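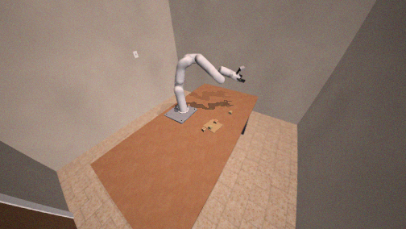 Raphaël Vasseur told me he had expected to be handed a mop once the arm arrived, and he asked whether I could put in writing that this wasn't the plan. I did, the same afternoon, and the letter is still pinned up by the time clock. I'm starting our second report with it as it changed how the whole floor talked about the Floseck project.

So, where are we? We're in good shape! Your grant paid for one arm, its gripper, the simulation license and the paid training hours, and all four are in use. The sorting bench at Jiscombe is still run by hand on both shifts. What has moved along is the simulated cell, where the team works out each pick on the computer with small blocks on a tabletop before anyone tries it with real parts. I was doubtful about spending this long in simulation. I've come around completely. People who would never have touched the real arm in front of their coworkers will happily crash the virtual one six times before lunch and ask for another turn.

Training

The crew has now logged 194 hours of training, all on the clock. We had planned for the hours to go mostly to maintenance staff, but so many sorters asked to join that we opened it up in January and split the sessions between the early and late shifts. The late shift was slower to sign up (the first sessions ran right through their supper break, my mistake) and has since caught up.

Two sorters, both with long service on the bench, now write and adjust their own pick routines. One of them rewrote the approach angle for the smallest parts after noticing that our routine came in the way a beginner would, straight down, with no room to correct. It's the kind of thing you only know after years of doing it with your fingers, and I was so pleased to see it go into the program with her initials on it.

Test runs

Last month we ran 989 simulated picks using the current routine. The failures were mostly parts lying close against each other, where the gripper has to come down between two neighbors. We tried slowing the descent, and it made very little difference. Changing the order of picks, so that the outside parts go first, helped a good deal more, and the crew came up with that one in a hallway conversation I wasn't even part of.

We have 61 part shapes on the list for the bench. Not all of them suit the arm and I don't want to pretend otherwise. Anything flexible stays with people for now, and so do returns, where somebody has to look at the part and make a decision. The crew sorted the list themselves, and their version is the one we're using.

What is changing for people

The job on the bench today is eight hours of reaching and pinching. Sore wrists and thumbs come up in nearly every conversation I have out there. Under the new schedule each sorter would spend part of the shift tending the cell, part on returns, and part on hand sorting, rotating every couple of hours. Pay grades are the open question. The sorters say that writing routines is skilled work and should be paid that way, and I agree with them. A proposal is with our head office and I'll send you the answer as soon as I have it.

There is some worry left, and I'd sooner report it than leave it out. A few people on the late shift think the rotation will shrink once the arm is quick enough. The letter promises no layoffs tied to this project, but it doesn't say anything about hours. We're drafting a second page that does -- Raphaël is reading it line by line, in red pen.

Problems and delays

The guarding for the real cell is late. Shirima sent panels in the wrong height and the replacements are on order. The delay pushes the first supervised run with real parts back by a month. Spending is otherwise on budget, with the training line slightly over and travel well under.

Next steps

Install the guarding, then a safety walk-through with both shifts before the arm is powered up with parts.
Move the outside-first routine over to the real arm and compare it with the simulated results.
Finish the page on hours and get it signed.
Host the visit from the Kidness plant, whose sorters want to talk to ours without managers in the room. I think that's a great idea and have booked them the break room.

The spending table and training log are coming in a separate mailing. If you would like to come by before the next report, mid-morning is best -- both shifts can usually spare someone then, and they'd love to show you the simulation.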